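# 乾燥標本からのDNA抽出、A260/A230が上がらない件

**kokekko_lab** 投稿:2019年6月22日

蘚苔類の乾燥標本からCTAB法でゲノムDNAを抽出しています。収量は足りているのですが、A260/A230が1.0前後から上がりません。A260/A280は1.8台で安定しています。

条件は以下の通りです。

- 試料:乾燥標本の茎葉体、1検体あたり5 mg
- 破砕:液体窒素で凍結後、ビーズ破砕
- 溶解:2% CTAB、60 ℃で30分
- 精製:クロロホルム/イソアミルアルコールで1回
- 沈殿:等量のイソプロパノール、−20 ℃で一晩
- 洗浄:70%エタノールで1回
- 溶出:TE 50 µL

検体は14点で、採集年はばらばらです。新しいものと古いもので比の差はほとんどありません。PCRはrbcLなら通りますが、核のITSは半分ほどしか増えません。多糖の持ち込みを疑っています。改善するならどの段階からでしょうか。

---

**sphagnum70**

まず確認ですが、ブランクは何で取っていますか。TEで溶出して水でブランクを取ると、EDTAの吸収が230 nm側に乗ります。濃度が低い試料ほど影響が大きく出ます。

それとは別に、クロロホルム1回は少ないと思います。中間層が見えなくなるまで繰り返すのが基本です。うちでは苔類で2回、油体の多い種では3回やっています。

---

**kokekko_lab**

ブランクはTEです。濃度は20〜40 ng/µLの範囲です。

クロロホルムは1回目で中間層がかなり薄かったので、そこで止めていました。次は2回にします。

---

**Hestico_user**

一晩の−20 ℃を先にやめたほうがいいです。イソプロパノールで長時間冷やすと、多糖も塩もCTABも一緒に落ちてきます。室温10分で遠心すれば、この収量なら十分回収できます。

もう一点、70%エタノール1回では塩が残ります。2回洗ってください。ペレットを浮かせてから遠心し直さないと、洗ったことになりません。

---

**sphagnum70**

室温沈殿については、標本DNAだと同意しかねます。断片化が進んだ試料では、短い断片の回収率が落ちます。標本が古いなら冷却は残して、代わりに沈殿前の塩濃度を上げるほうが安全です。NaClを終濃度1.4 M以上に保てば、多糖の共沈はかなり抑えられます。

---

**Hestico_user**

rbcLの全長が通っているなら、そこまで断片化していないはずです。電気泳動の結果はありますか。

断片長を見ないまま冷却の要否を論じても決まらないと思います。 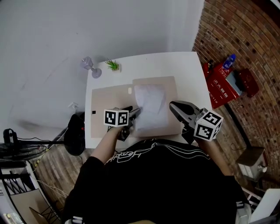 それから高塩濃度の件ですが、塩を増やせば今度は洗浄の負担が増えます。1回洗浄のまま塩だけ上げると、230 nmはむしろ悪化します。変えるなら洗浄回数とセットにしてください。

---

**kokekko_lab**

泳動は0.8%アガロースで流しました。新しい標本は高分子側にバンドがあり、下にスメアが伸びます。古いものは全体がスメアで、中心は1 kb以下です。

rbcLは全長ではなく、内部プライマーで分けて増やしています。書き方が悪くてすみません。

---

**Hestico_user**

それなら話が変わります。古い群については前言を撤回します。冷却は残して構いません。ただし一晩は要らず、1時間で比べる価値はあると思います。新しい群は室温でいいという意見は変えません。

---

**m_buenaventura**

横から失礼します。Maribeth Buenaventuraです。腊葉館で同じような標本を扱っています。

230 nmの値にこだわりすぎではないでしょうか。CTABは230 nm付近では強い指標になりませんし、この濃度域の吸光度は誤差も大きいです。ITSが増えないことのほうが本来の問題で、それは希釈系列で切り分けられます。

1. 原液、5倍希釈、25倍希釈で同じPCRをかける
2. 希釈で増えれば阻害物質
3. 希釈しても増えなければ、鋳型の量か断片長、またはプライマーの不一致

苔のITSは種によってプライマー部位に変異があり、最後の可能性は軽く見られません。BSAを終濃度0.4 mg/mLで加えた区も並べておくと判断しやすくなります。

---

**sphagnum70**

希釈系列は賛成です。ただ、比が1.0の試料を保存に回すのは勧めません。数年後に別の用途で使うとき、困るのは自分です。精製の見直しは並行してやるべきでしょう。

---

**m_buenaventura**

保存用ならその通りです。当面のPCRと保存用の品質は分けて考えたほうがいい、という意味で書きました。貴重な標本なら、再精製のたびに目減りする分も考慮が必要です。

---

**polyxeni_a**

精製を足すなら、溶解前の洗浄も候補になります。破砕した粉末をソルビトール緩衝液(100 mM Tris-HCl pH 8.0、0.35 Mソルビトール、5 mM EDTA、1% PVP)に懸濁し、遠心して上清を捨てる操作です。粘りがなくなるまで繰り返します。多糖とポリフェノールはここでかなり抜けます。

2-メルカプトエタノールは使用直前に1%加えます。必ずドラフト内で。最初の条件に記載がありませんが、入れていますか。

---

**kokekko_lab**

溶解液には0.2%入れています。PVPは入れていません。

粉末5 mgだと、前洗浄で試料を失いそうなのが心配です。

---

**polyxeni_a**

上清を捨てるときにピペットで少し残せば、目に見える損失は防げます。ただし核が壊れている乾燥試料では、DNAの一部が上清側に出ます。古い群でいきなり全量を使わず、新しい群の余りで試してください。

Polyxeni Athanasiadis

---

**grasso_bench**

シリカカラムに載せる手もあります。うちはKosoraのカラムで、CTAB後の水層に結合バッファーとエタノールを加えてそのまま通しています。比は1.8前後になります。

---

**sphagnum70**

カラムの場合、グアニジン塩が残ると230 nmが一気に下がります。洗浄後の空回しは何分やっていますか。短い断片の回収もキットごとに違うので、古い群に使うなら下限サイズの確認が要ります。

---

**grasso_bench**

空回しは最高速で2分、そのあと蓋を開けて5分置きます。下限は仕様書で100 bpでした。実測はしていません。

---

**kokekko_lab**

多くの返信ありがとうございます。次の順で試します。

- 手持ちのDNAで希釈系列、BSAあり・なし
- 新しい群の余りで、クロロホルム2回、室温10分沈殿、70%エタノール洗浄2回
- 同じ材料でソルビトール前洗浄の有無を比較
- 古い群は上の結果が出るまで触らない

カラムは在庫がないので後回しにします。

---

**kokekko_lab**

希釈系列だけ先に終わりました。ITSが増えなかった7検体のうち、4検体は5倍希釈で増えました。BSAありだと原液でも薄く出ます。残り3検体はどの条件でも出ず、全部古い群です。

---

**m_buenaventura**

4検体は阻害で決まりでしょう。残り3検体はITS1とITS2を分けて、短い断片で狙ってみてください。それでも出なければプライマー部位を疑います。種名が分かれば、近縁種の登録配列と照合できます。

---

**Hestico_user**

その3検体、蛍光法で定量し直してから進めたほうがいいです。吸光度の20 ng/µLは、RNAや夾雑物込みの値かもしれません。RNase処理の記載も最初の条件にありませんでした。

---

**kokekko_lab**

RNaseは入れていません。蛍光法で測り直します。種名は同定ラベルを確認してから書き込みます。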